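Filed under: Workshop how-tos > Grippers and end effectors

Comparing two grippers on cloth, the cheap way

I've had two grippers on my bench since November, a Fokness with hard fingers and a Stosby with soft pads, and people keep asking which one I'd buy. So I sat down with Vivek Pandey and we worked out a test you can copy at home.

Start with something thin. We used a big white cloth, and a wide white bowl on the table next to it. Fix your camera so it doesn't move between runs, then set both grippers to the same closing speed — don't skip this, I did and lost a whole afternoon!
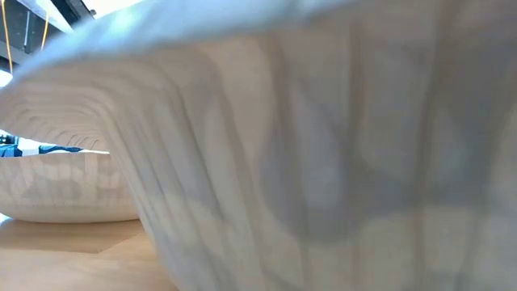

How many picks do you need before the numbers mean anything?
I'd go for 40 per gripper. With fewer than that, a couple of lucky grabs can swing the whole result.

Now for the scoring. Write down every pick as held, slipped or missed, and do it as you go (you won't remember later, trust me). Swap grippers halfway through so the light has a chance to change for both of them. If your camera lets you shorten the exposure, try that too, as moving cloth smears terribly.

My Fokness pinched single layers nicely but let go on the long lifts. The Stosby slipped up to 14 times and still felt gentler on the weave. I'm keeping both on the shelf for now, and next I want to try them on towels — Vivek has a pile of old ones.

Tags: grippers, fabric, bench tests

We use cookies to remember your settings. Accept / Manage choices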